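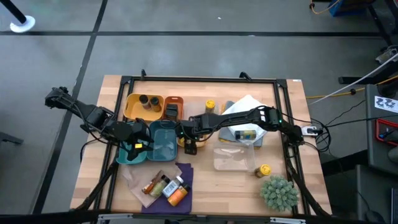
Curtains are the last thing anyone buys for a room, and they get chosen with whatever money and patience the sofa left behind. So we end up with beige. I have been hanging curtains for other people for a long time, and if you lined up every beige panel I have put on a rod you could wrap a mid-sized airport. Beige has its uses, but a room with a gray floor and pale wood in it can take a lot more color than its owner thinks. Look at the mustard-yellow bin at the back left of the table, with the orange one to its right. Gray concrete, light butcher block, and those two colors get along with no help from a decorator. Mustard linen at a window does the same job, and you won't have to keep spice jars in it.

The question in my inbox this summer has mostly been about length, though, so let's do length. Three readers wrote in June to say they had bought ready-made panels and were unhappy, and each of them had measured from the window frame down to the sill. That is how you measure for a shade. Curtains start at the rod, and the rod goes where you decide it goes, so put up the rod first. I mean physically put it up, with screws, before you order a single yard. A pencil mark on the wall is a wish.

How high? Higher than the builder would like. If you have a foot of wall between the top of the window and the ceiling, use most of it. With two feet or more, go halfway and step back and look. People worry that the bare wall between the glass and the rod will show. It won't, once the curtains are up, unless you have bought them so skimpy that they hang like two neckties on either side of the window. We'll get to that.

Once the rod is up, measure from the bottom of the rings to the floor in three places: left, middle, and right. You will get three different numbers. Your house is fine. Floors wander, especially in older places, and the shortest of the three is the one you order by if you want the hem to clear the floor everywhere. I like a half-inch gap for anything that gets opened and closed daily. If you have a dog, I like a half-inch gap for anything at all.

Puddling, where the fabric pools on the floor in a romantic heap, is for rooms where people don't vacuum. I had it in my own bedroom for one winter. By spring the hems had collected enough lint to make a third curtain.

Now fullness. Take the width of the rod and double it. That number is how much flat fabric you want across the window in total, so for a pair, each panel gets half. For sheers go to two and a half times. For a stiff or heavily patterned fabric you can get away with one and a half, and the pattern will read better. What you can't do is buy one times the width, which is what most ready-made packages assume you will do, and which leaves you with something flat as a bedsheet when it's closed. If the panels in your cart look like a bargain, check how wide they are. Often the bargain is that you need four.

Some of you asked about sources. I have been using Senenholm for ready-made linen for a couple of years. Their lined pair in the 100-inch length is $349, and it isn't the cheapest in town, but the hems are deep enough that you can let them down if you measured in a hurry. The color I keep coming back to is number 2507, which they call Dried Marigold and which I call mustard, to the despair of the woman at the counter. It looks loud on the sample card. Across a whole window, with daylight coming through it, it calms down a good deal. Ask for the big sample, the one the size of a pillowcase, and pin it up for a few days. The little swatches are useless for anything except choosing a tie.

If you want something made to measure, the Akpan workroom is still taking orders for fall, with a nine-week wait. They will line, interline, and weight the hems, and they'll also tell you on the phone that your measurements are wrong. Let them. Nkechi Okeke caught a mistake of mine last year that would have left a client with a very nice set of capri pants in her dining room.

A word on lining, which people skip to save money and then write to me about. Unlined linen is lovely for a season or two on a window that faces north. On a south or west window the sun eats it. The leading edges go first, the part you handle and the part that sits in the light, and by the time you notice, the folds have gone a different color from everything around them. A plain cotton lining in off-white will add years, and from the street your house will look as though one person lives in it and made all the decisions. Blackout lining is for bedrooms and for people with strong feelings about streetlights. It hangs stiffly at first. Give it a few weeks, and tie the folds loosely with strips of old T-shirt overnight if it's still sticking out like a tent.

Rods: buy one size thicker than you think. A skinny rod over a wide window will sag in the middle, and a center bracket means your curtains can't travel past it without special rings. The Dratetau bracket set does come with the special rings, and I recommend it, along with the advice to count out an even number of them for each side before you thread anything. I have taken down an entire finished window for the sake of one ring. I used language.

One correction. In the last newsletter I said that steaming velvet from the front was fine. Chibuzor Adeyemi wrote to tell me that it is not fine, and sent a sample to prove it. Steam velvet from the back, with the curtain hanging, and keep your hand off the pile until it has cooled. My apologies to anyone who now owns a velvet curtain with a palm print.

Next time I'll do bay windows, which I have been putting off, and the person in the Jama building who asked about curtains for a round one will get an answer too. The short version is a shade, or a tolerance for morning light. If your question is about a particular window, please send the rod-to-floor measurements, all three of them, along with the direction the window faces and whether there is a radiator under it. There is always a radiator under it.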